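4.2 Repeatability of the phone readings

The case for phone-based wheel alignment rests almost wholly on tests done by the people who sell the apps. We have three objections to those tests. The phone is nearly always placed on the wheel by the same person. The floor is assumed to be level. And the results are given as a mean, which hides the readings a home mechanic would be most worried by.

To get past the first of these we took camber readings with the Olik app and with the Casov magnetic gauge on the same car, at the Stustbridge workshop, over 20 placements each. The car was rolled back and forth between placements so that the suspension could settle. The tyres were set to the maker's pressures at the start and checked again at the end. The floor was surveyed beforehand and found to be out by enough to matter, so every reading was corrected for it. We doubt that many users of either tool do this.

Both tools gave a believable average. That tells us little. Of the 20 Olik readings, 15 fell within the limits we had set in advance and the rest did not, and nothing on the phone's display told the user which was which. The Casov gauge did better on steel rims and no better on alloy ones, where it has to be held by hand against the lip. The claim that an app "replaces" a proper gauge should be read with that in mind.

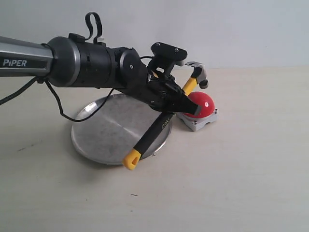
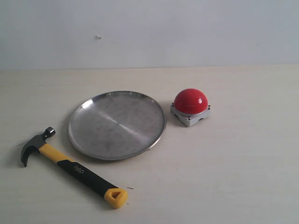
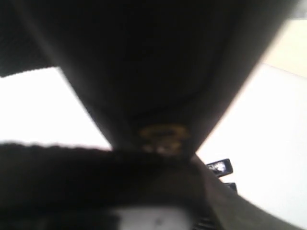

Figure 3. Tabletop with hammer and push button (first and second images); close view with a dark tapered form (third image).

A second point concerns calibration. The Olik instructions ask the user to zero the phone on "a flat surface" and say no more about it. We zeroed it on 10 surfaces in the same building, among them a bench, a window sill and the workshop floor, and then measured one wheel that had not been moved. The spread between surfaces was larger than the spread between repeated placements after a single zeroing. In other words, a careful user who picks the wrong surface can do worse than a careless one who picks the right one. The Prothero study, often quoted in support of phone tools, zeroed its phones once, on a ground steel plate, and left them alone for all 100 readings. It is hard to see what that says about somebody working on a sloping drive.

Phone cases are a further nuisance. Several have a raised edge round the camera, and the phone rocks on it when pressed against a flat bar. We removed the case throughout, which again flatters the app.

We would not go so far as to call the phone readings useless. For comparing left with right on the same floor, within a few minutes and without zeroing again, they were fair. For setting camber to a stated figure we found no good reason to trust them, and we could not find one in the earlier work either. Toe was not measured in this part of the study and is dealt with in section 4.3.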